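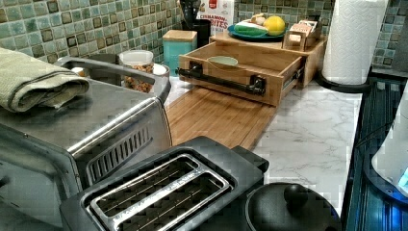 COUNTERTOP AND SMALL APPLIANCE CHECK
Corkwood Shared Kitchen, second floor
Form 859, August round

How to fill this in: mark each line OK, FIX or N/A. Comments go under the line they belong to. Anything marked FIX gets a tag on the item and a line in the summary at the end. Unplug before you handle cords or trays.

1. TOASTER OVEN

1.1 Nothing stored on top of the oven: FIX
Folded towel on the top, near the left corner. It's a thick one in several layers, sage green. Same finding as the July round, different towel. The oven top is not a shelf, whether the oven is in use or not. Towels go on the rail by the sink.

1.2 Side vents clear: OK
Vertical slots on the side panel. Keep it so nothing gets pushed up against them.

1.3 Door handle tight: OK

1.4 Crumb tray emptied: FIX
Emptied during the check. Please do this weekly. There was enough in there to smell when the oven was run on high.

1.5 Cord and plug: OK
No nicks, no discoloration at the prongs.

1.6 Clearance from other appliances: FIX
The two-slice toaster sits directly in front of the oven. Whoever opens the oven has to reach over or around it. Move the toaster to the other end of the counter, or put it away after breakfast.

2. TOASTER

2.1 Slots clear, guide wires straight: OK
Checked unplugged, with a flashlight.

2.2 Lever releases and cancel button works: OK
Two cycles run with bread, popped up both times.

2.3 Housing free of cracks: OK
Black housing, steel trim around the slots. Trim is firm, does not lift.

2.4 Crumb tray: OK

2.5 Cord not trapped or under another item: FIX
Cord was pinched under the back foot. Freed. Will probably happen again until the toaster gets a proper spot (see 1.6).

2.6 Own outlet: FIX
Toaster and toaster oven were both plugged into the same power strip, rated 2000 watts. With both running that is too much for it. Strip removed and tagged 1127. Use wall outlets only, one heating appliance to each. If there aren't enough free outlets, take turns.

3. POTS AND LIDS

3.1 Lid knobs tight: OK
The black round pot has a domed lid with a small round knob. Screw checked, a quarter turn was enough.

3.2 Hot pots have somewhere to go: FIX
There is no trivet at this end of the counter. Two on order from Wodent. Until they come, leave hot pots on the stove.

3.3 Pots kept clear of the toaster: FIX
The black pot was right next to it. Move it to the stove side.

4. BAMBOO ORGANIZER (riser, drawer, cutting board)

4.1 Drawer slides and stops properly: OK
Slides fine. Please push it in when you're done. An open drawer at that height catches sleeves.

4.2 Drawer handle tight: OK
Black pipe-style handle on two flanges. All screws hold. The left flange had been loose in the spring and was redone with longer screws, which seem to be holding.

4.3 Drawer contents: OK
Small pale green bowl toward the back. Fine to keep there. No loose knives in this drawer, ever — they go in the block.

4.4 Cutting board returned after use: FIX
The board was left pulled out toward the toaster. Wipe it, let it dry standing up, slide it back in.

4.5 Cutting board surface: OK
No splits or deep grooves. Due for oil. Zomlow board oil is under the sink, left side. One thin coat, overnight.

4.6 Riser stable under load: OK
Doesn't rock. Light things only on top. No appliances.

4.7 Food left out: OK, with a comment
Lemon and cucumber on the blue plate on the riser. Whole produce can stay out for the day if it has a plate under it. Anything cut goes in the fridge with a date on it.

5. COUNTER SURFACE

5.1 Clean and dry around outlets: OK

5.2 Cracks, chips, lifted edges: OK
White with gray veins, so small chips are hard to spot. Run a hand along the front edge instead of trusting your eyes.

5.3 Free work space: FIX
Not enough room to set down a hot tray next to the oven. Moving the toaster and the pot will take care of most of this.

SUMMARY OF ITEMS TO FIX

Towel off the oven (1.1) — same day
Crumb tray, weekly from now on (1.4)
Toaster moved and cord kept free (1.6, 2.5)
Wall outlets only (2.6) — strip is not to come back
Trivets (3.2), on order
Pot to stove side (3.3)
Board back in its slot (4.4)
Tray space by the oven (5.3), recheck after the moves

Outlet question passed on to Abdelaziz Electric. Waiting on a quote for one more double outlet at the left end. Next round in September, same form.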